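Trikots und Sporthosen richtig waschen

In der Rückrunde läuft bei uns die Maschine nach jedem Training. Trikots, Hosen und Stutzen vor dem Waschen auf links drehen, damit Nummern und Wappen nicht aneinander reiben. Grobe Erde erst trocknen lassen und ausbürsten. Grasflecken mit Gallseife einreiben und 21 Minuten liegen lassen.
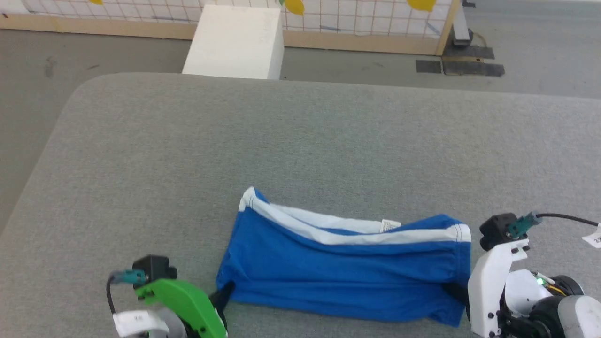 Weichspüler gehört nicht in die Sportwäsche. Er legt sich auf die Fasern, und der Stoff nimmt den Schweiß schlechter auf. Gewaschen wird bei 30 Grad mit Feinwaschmittel, wenig Pulver reicht. Bei blauen Teilen mit weißem Streifen am Bund kommt ein Farbfangtuch dazu, vor allem bei den ersten Wäschen. Was auf dem kleinen weißen Pflegeetikett an der Naht steht, geht immer vor.

In den Trockner kommt bei uns nichts, was bedruckt ist. Ronaldo Layug, unser Zeugwart, hängt den Satz im Februar in den Heizungskeller, Hosen am Bund, Trikots am Saum. Schienbeinschoner nur mit der Hand abwaschen und offen trocknen lassen.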